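同居综艺的后期账本：一段客厅争吵怎样变成播出版

《Janen》第二季收官之后，讨论最多的仍是第五集那场关于冰箱的争吵。两位嘉宾在客厅里为谁该清理过期食品起了口角，播出版里不到三分钟，中间有两次沉默、一次关门声和一段单独采访。弹幕把它当作这对情侣关系的转折点，娱乐号随后又把关门声剪成了短视频，配上“预感要分”的标题。

制作方Curnel提供给本刊查阅的场记显示，当天的争吵持续了一个晚饭的时间，其间两人一起洗了碗，还接了一通家里打来的电话。关门声属于当天稍早的另一个时段，场记备注为“取快递”。播出版把它移到了第二次沉默之后。

这种处理在同居类综艺里很常见，业内叫“借声”。借声和借画面是两件事，后者在多数平台的内容规范里有明确限制，前者长期处于模糊地带。观众对画面的时间顺序比较敏感，对环境声的顺序几乎没有警觉，后期部门因此习惯在声音上做文章。

同居类综艺的素材结构与棚拍综艺差别很大。棚拍节目按环节录制，机位有限，导播在现场已经完成了第一轮选择。同居节目的房间里装的是固定机位，嘉宾起床即开始记录，入睡后停止，现场没有导播切换，所有选择都推迟到后期。《Janen》第二季每集对应300小时的原始画面，成片长度与一部普通电影的前半段相当。比例悬殊，决定了场记的地位高于机位。 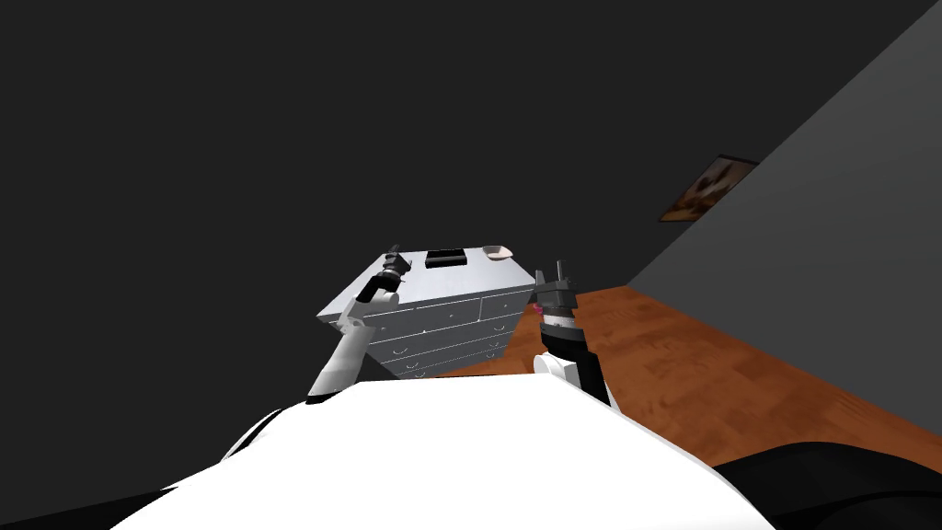 白色抽屉柜与向前伸出的两条机械臂

场记分为两层。第一层在录制期间完成，由值班人员对着监看画面记录，格式固定：时间码、房间、在场者、事件、情绪。情绪一栏只有五个选项，平、喜、怒、哀、不明，不允许自由填写。第二层在素材入库后完成，由剧本组根据第一层挑选段落，重新观看，补充对白摘要，并标注与前后事件的关系。两层之间经常出现分歧。第一层标为“平”的段落，第二层有时会改成“不明”，而“不明”是剪辑部门最喜欢的标签，可以向任何方向解释。

第五集的争吵在第一层里标为“平”。备注写着：“讨论家务，语气正常。”第二层改为“怒”，理由一栏填的是“女方语速变快，男方有停顿”。成片采用了第二层的判断。

至于停顿，播出版里的两次沉默都经过延长。延长的方法是插入空镜：餐桌、窗帘、没有人说话的走廊。空镜的平均长度在第一季比较短，第二季明显放宽，配乐也随之减少。Curnel的后期流程文件把它写成一条规定：凡需要表现“未说出口的内容”，优先使用空镜，其次使用面部近景，最后才使用字幕。流程文件没有定义什么叫“未说出口的内容”。

字幕部门有另外一套规则。综艺花字按功能分为三类：复述型，重复嘉宾说过的话；解释型，替嘉宾补充语气或动机；旁白型，以节目组的口吻发言。解释型花字争议最大。第二季前四集的解释型花字数量偏多，嘉宾经纪团队在第三集播出后提出过书面意见，此后部分花字改用问号结尾。“她生气了”变成“她生气了？”，法律意义上的表述由断言转为疑问，观众的理解基本没有变化。

单独采访的录制时间同样值得注意。业内称这类采访为“后采”，惯例是事件发生后尽快录制，嘉宾的衣着、妆容与当天保持一致。遇到补录，服装组会提供照片供比对。第五集的后采属于补录，嘉宾面对的问题是“你觉得两个人一起生活最难的地方是什么”。她的回答谈的是作息差异，与冰箱无关。播出版截取了其中一句：“有时候我会觉得，说了也没有用。”完整的句子后面还有半句：“他早上根本没醒。”

后采问题由剧本组事先拟定。第二季的问题库共有186条，按关系阶段分组：初识、磨合、冲突、和解、展望。每位嘉宾在整季录制中会被问到其中的大部分，许多问题会重复问，换一种措辞。重复提问的用途是取得不同情绪状态下的同类回答，方便后期匹配。一条“我没有后悔”可以有平静、疲惫、带笑三个版本，剪辑师依据段落需要调用。

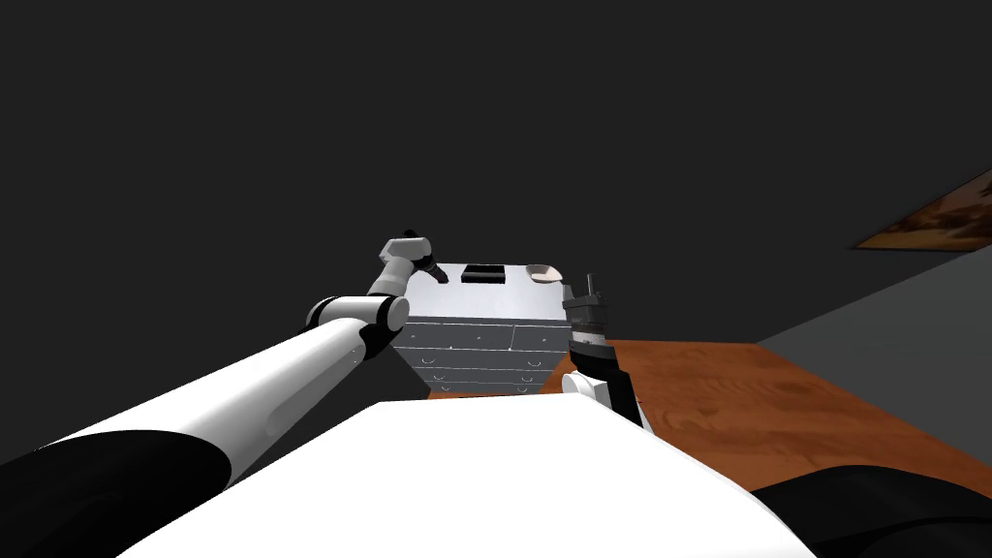 文｜覃砚

素材库的检索方式也影响成片。《Janen》第一季使用人工表格，剪辑师查找一句对白需要翻阅场记。第二季改用名为Uddin的素材管理系统，全部对白经自动转写后入库，支持按关键词、说话人和情绪标签组合检索。检索效率提高以后，跨日拼接随之增加。剪辑师输入“没有用”，系统会列出嘉宾在整季录制中说过的所有包含这三个字的句子，不论当时谈的是热水器、手机信号还是感情。

系统本身保留了原始时间码，每一次调用都有记录，理论上可以还原任何一段成片的来源。问题在于这份记录只在内部流通。平台审核时收到的是成片和台本，审核员核对的是语言、品牌露出、未成年人保护等项目，时间顺序不在核对范围之内。嘉宾合同通常约定制作方拥有最终剪辑权，嘉宾可以在播出前观看成片，提出意见的期限以小时计算，修改与否由制作方决定。

合同里还有一条容易被忽略的内容，即关系状态的披露义务。同居类综艺的嘉宾在录制结束到播出结束之间，不得公开说明两人是否仍在交往。录制和播出往往相隔一个季度，期间双方的社交账号由制作方协同管理，发布的合照、点赞和定位都需要报备。观众在第五集播出当晚发现女方的账号取消了一条旧动态的置顶，随即解读为分手信号。报备记录显示，取消置顶是为了给一条合作推广腾出位置。

热度的计量方式推动了这类解读。平台内部对情感类综艺的评估分为完播率、互动率和外溢讨论量三项。完播率反映节目本身的吸引力，互动率反映弹幕和评论的密度，外溢讨论量统计的是站外带有节目名的内容。三项之中，冲突段落对互动率的贡献最高，日常段落对完播率的贡献更稳定。第二季的剪辑思路在播出中途有过一次调整，前四集日常段落偏多，第五集起冲突段落前移，开场即放。数据曲线在第五集之后上升，在第八集之后回落，收官集的完播率低于首集。

回落的原因在制作方内部有两种看法。一种认为嘉宾组合的新鲜感耗尽，第三季应当更换一半人选。另一种认为观众已经熟悉了空镜加近景的组合，一旦出现窗帘，弹幕便提前打出“要吵了”，悬念失效。后一种看法得到了弹幕抽样的部分支持。抽样覆盖后四集的全部空镜段落，超过半数的段落在冲突出现之前就有观众预告冲突。

同类节目中也有不走这条路线的。音频节目《Ramen》采用情侣共同录音的形式，没有画面，也没有后采，两个人在自己家里用一支话筒说话，制作方只做降噪和响度处理，剪辑限于删除，禁止调换顺序。节目页面注明每一处删除的位置和长度。第一季第七期长124分钟，其中有一段持续很久的翻东西的声音，两人在找一张停车票，没有找到。该期的收听完成度在整季中排名靠前。

《Ramen》的做法成本较低，商业空间也小。没有画面意味着没有服装、家居和食品的植入位置，广告只能以口播形式出现，而口播不得插入对话中间，必须放在开头。节目组为此放弃过几家客户。它的听众规模与《Janen》不在一个量级，外溢讨论量接近于零，很少有媒体报道它的嘉宾是否还在一起。嘉宾本人在节目里倒是说过，第一季有一对在录到一半时分开，余下的几期改为各录各的，节目照常更新。

两种模式之间存在若干折中方案。其一是在成片中标注时间，每段画面下方显示录制日期和时刻，部分海外节目已经采用。标注时间对剪辑自由度的限制相当大，跨日拼接会直接暴露。Curnel在第二季筹备阶段测试过这一方案，样片给内部观众看过之后，反馈集中在“像监控”“看着累”，方案没有进入正片。其二是公开素材索引，播出版保持原样，另行提供一份对照表，供有兴趣的观众查询。这一方案的障碍主要来自嘉宾隐私，对照表会透露未播出的内容。其三是限制借声，规定对情节有推动作用的声音必须来自同一时段。第三种方案操作上最简单，后期系统只需增加一项校验。

校验的难点在于“推动作用”如何认定。关门声显然算，碗碟声通常不算，手机震动则要看上下文。声音部门的意见是把所有瞬态声音，即突发、短促、可辨认来源的声音，一律纳入校验，持续性的底噪不纳入。底噪替换是修补对白时的必要工序，房间声在不同日期存在差异，拼接处不补底噪会产生可闻的断点。若连底噪一并禁止替换，相当一部分对白将无法使用，尤其是厨房段落。《Janen》录制所用住宅的厨房紧邻空调外机，夏季对白的可用率明显低于其他房间。

拾音方案本身也有改进余地。第二季嘉宾全天佩戴领夹话筒，洗澡和睡觉时摘下，房间另设吊装话筒作为备份。领夹话筒在拥抱时会产生摩擦声，剪辑部门常因此放弃整段素材。结果是播出版里两人亲近的画面偏少，偏少的部分原因属于技术问题，而观众把它读成了感情状态。第三季计划在沙发和餐桌区域增加隐藏话筒，减少对领夹的依赖。采购清单已经确定，安装位置还在测试，餐桌下方的一支在试录时收到的主要是脚步声和椅子移动声。

嘉宾筛选环节也有调整。以往的筛选分为问卷、视频面谈和试住三步，问卷包含100道题，涉及作息、消费、家务分工和过往感情经历。剧本组会依据问卷中答案差异较大的项目设计生活任务。第五集的冰箱并非任务，但两人在问卷的食物浪费一题上选了相反的选项，值班场记人员事先拿到过一份“重点关注事项”，冰箱列在其中。第三季的方案是让场记人员与问卷结果隔离，第一层记录在不知情的状态下完成。剧本组对此有保留意见，理由是值班人员若不知道重点，容易漏掉细节，第二层的工作量会增加。

工作量确实是绕不开的问题。同居综艺的后期周期通常紧贴播出，后半季往往边剪边播，一集的精剪、配乐、花字、调色、混音要在一周内走完。花字部门最晚拿到画面，最早被催交付。解释型花字之所以泛滥，与交付时间有直接关系：复述型花字需要逐字核对，旁白型花字需要总编剧确认，解释型花字由字幕师自行决定，写起来最快。第二季的花字在总编剧处只做抽查，每集抽查的段落由总编剧随机选取，第五集没有抽到客厅一段。

2022年2月20日，《Janen》官方账号发布了一段未播花絮，内容为第五集当晚的洗碗画面。花絮没有配乐，也没有花字，一人洗一人擦，谈话的主题是第二天几点出门。评论区的高赞留言认为这是“合好之后补拍的”。场记中这段画面的时间码位于争吵开始之后、结束之前，花絮没有标注。

第三季的录制定于3月开始，嘉宾合同中关于关系状态的披露条款维持不变，提出修改意见的期限由原先的一个工作日延长为两个。借声校验将先在两集中试行，试行集的编号不对外公布。Uddin系统的相应模块由Curnel后期部门自行配置，首批纳入校验的声音为关门、摔物、门铃和手机提示音四类，水龙头是否纳入尚在讨论。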